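**October, bench notes, second shift on the sorting cell**

Coffee first, then the arm. I got in before the lights were all on and started with the job I'd been putting off, which is going through the run log from the Dreltik trial. 305 attempts in there now, and I'd promised everybody I'd read all of them before we talk about changing shifts again. I got through 88 and then my eyes gave up.

So, what is it like working next to this thing? People at Cairns keep asking when they call, and I never have a good short answer. My old day was hands, hands, hands. Pick the food item, put it on the plate or in the bowl, next tray, and by lunch my thumbs hurt. Now my hands hardly do anything for long stretches and I'm tired in a different spot (behind the eyes, mostly!). I watch, I reset, I type one line in the log, I watch again.

The wrist view is what I stare at most. It took me weeks to stop reading it like a normal camera and start reading it off the fingers. The tall one is my ruler now.
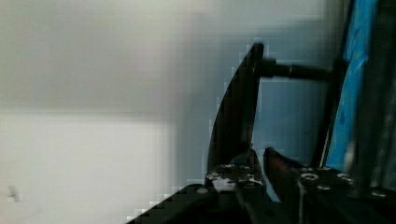

*Wrist view, fingers open, blue piece off to the right.*

Things I want to remember from the log so far:

- Far too many of my own notes just say "bad grip." Useless. Write which finger touched first.
- Whoever wrote "see me" on two of the lines, please come see me, I don't know who you are.
- Speed setting 80 is still my favorite. Going faster saves a little on each pick and then I lose it all resetting.
- Check the screws at the base of the fingers at shift change. It's on the Lumport sheet and we all skip it.

The part I didn't expect is how much laying out the table has become a real job. It used to be what you did while the kettle boiled. Now if I put the plate down in a lazy spot, the whole next hour goes sideways, and it's my layout that gets the blame (fair enough). We've started arguing about it like cooks argue about where the knives go. I like fruit spread out with some room around each piece. The evening crew likes everything close in by the arm, and they swear it's quicker.

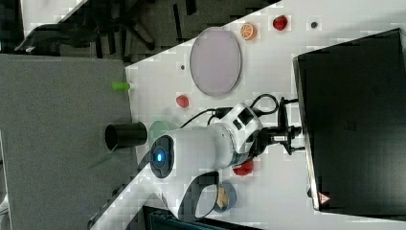
We agreed to try it both ways for a week each and stop bickering. I'll write up mine, they'll write up theirs, same plate, same bowl with the bread in it, and no moving the cup halfway through a batch, which I have done, more than once, sorry.

Pay and hours came up again at the Sketa call. The target is 600 picks a shift and we're not there. What bugs me is that the target only counts picks. Setup and log reading don't show up anywhere, and that's most of what I do now! I asked for a separate line on the time sheet for both. I got a "we'll look at it," so I'm putting it down here in writing so I can point at it later.

One good thing: my thumbs are fine. I played guitar for an hour last night and forgot they used to hurt.

Still to do: rest of the log from 89 on, finger screws, print a clean layout sheet for the evening crew, and ask Sketa about that time sheet line again.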